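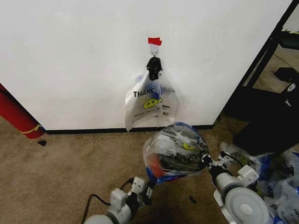
ROBOTICS / DATA COLLECTION

One Bag at a Time

8 Feb 2024

A thin plastic shopping bag has no fixed shape, weighs almost nothing and sticks to itself. For the group at Stallura, a robotics company in Norville, those properties make it a useful training object. The company is building a library of household tasks performed by a two-armed robot under human control, and bag handling is one of the first sets.

Each example is called an episode. An operator drives both arms through a task while the system records joint positions, gripper commands and video. The recordings go to Dwivedi, the in-house policy that learns to predict the next arm motion from the camera view and the current joint state. The target for each task is 277 accepted episodes. The bag set stands at 100.

The physical station is plain. One bag hangs from a clip on a wall hook, with red tape on the wall above it. More bags are heaped on the carpet by the right arm. Grippers come down to floor level for much of the work, so reach and wrist angle matter more than they would at a table.

Most of the difficulty is in contact. A single layer of film can slip between the fingertips with almost no change in motor current, and the arms carry no touch sensors. The operator judges the grip by eye, and the policy has to do the same. Folds also hide the printing, so the same bag can look quite different from one episode to the next. Stallura wants that variation in the data.

Liners are handled as a separate task. The film is clear, the rim of the bin is dark, and the two arms have to work close together on opposite sides of the opening without pulling against each other.

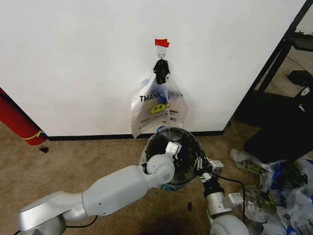 What Gets Thrown Out

Every episode is replayed in Rendport, the company's review tool, before it enters the training set. A reviewer marks the start and end of the task and rejects recordings with dropped video or a long idle stretch. Failed grasps are kept if the operator recovers – the policy needs to see how a second attempt begins.

Operators change over after 7 episodes. Longer turns produced smoother motion but less variety, and early versions of the policy copied one person's habits too closely. Two operators now share each station.

The bag set is due to close in July. Towels are next.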